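Setting up a kitchen for a newly arrived family
Household tips from the Drirkutdale resettlement pages. Last revised 2018-09-29.

These notes are for anyone getting a rental ready before a refugee family moves in. They cover the kitchen only. Bedding and heating have their own pages.

Before the keys are handed over

Run every tap until the water is clear, hot and cold. In a place that has stood empty over the summer, let it run for 15 minutes. Pour a kettle of water down any drain that smells, then check under the sink with a dry paper towel. If the towel picks up a drip, report it to the landlord in writing and keep a copy with the lease.

Turn on each burner and the oven. Write the oven temperatures on a card in Celsius as well as Fahrenheit and tape it inside the cupboard door nearest the stove. Most families coming through the camps have cooked on gas, charcoal or wood, and an electric coil that stays hot after it is switched off is new to many of them. Show it, with the burner on and then off. Words on a card won't do for this one.

Test the smoke alarm while the family is there. People who have come out of a war zone should be told it is going to be loud before you press the button.

What to put in

One large pot with a lid, one medium pot, one deep frying pan. New if possible. Some families will not use second-hand pans that may have held pork, and they may be too polite to tell you. The Udico starter box has all three and a kettle, but no knives, so those need to be bought separately.

A pressure cooker if you can get one. Ask first what size.

Plates and glasses for twice the number in the household. There will be visitors from the first evening.

A dish rack, two scrub brushes, dish soap, a plunger. A pitcher for the bathroom as well as the kitchen.

A sink strainer. Rice and tea leaves are what block the drains in our older rentals, and a strainer costs less than one visit from a plumber. Empty it into the trash after each meal and scrub it with an old brush once a week. Cooking fat goes into a can, never down the sink — set an empty one by the stove so it is there on the first day.

Grout around a tiled counter holds grease. Baking soda and water, mixed to a paste and left on while you do the cupboards, will lift most of it. Rinse twice. A rust spot will often come off with lemon juice and salt, but try a small corner first.

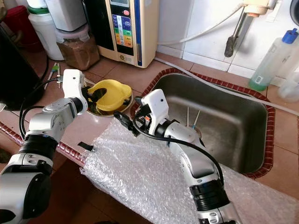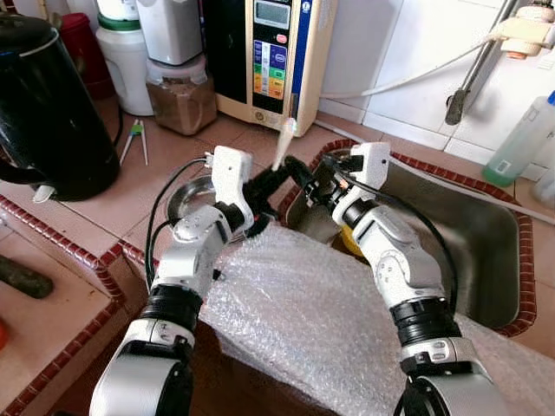
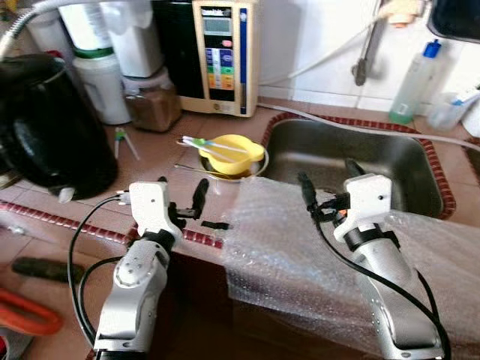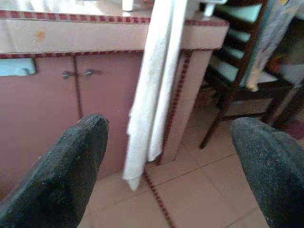 Valbona Petkov wrote to us in June that the list was too American. Her own family, she said, was given four kinds of cereal and no onions, and it was two days before anyone could take them to a store that sold flour in a bag bigger than a brick. She would leave out the canned soup altogether and put the money toward oil, onions, tea, sugar and a full sack of rice.

We have changed the food list accordingly. It now reads:

Rice, the largest bag the budget allows
Flour and dry yeast
Cooking oil
Onions, garlic, tomatoes, potatoes
Lentils or chickpeas, dry
Tea, sugar, salt
Eggs
Fruit for the children

Leave meat for the family to choose. The Kadrić market on the east side has a halal counter and takes food benefit cards. Go along on the first trip, point out where the unit price is on the shelf label, and then step back and let them shop.

Storage

Dry goods should go into lidded jars on the first day. Stick a label on each in the family's own language, with the English word under it. If you don't know how to write it, leave room and let them fill it in.

Keep the receipts. The grocery allowance for a household of five is $300, and it is separate from the $1,000 for furniture, so the two sets of receipts go in different envelopes. Pots and dishes count as furniture. Soap counts as groceries.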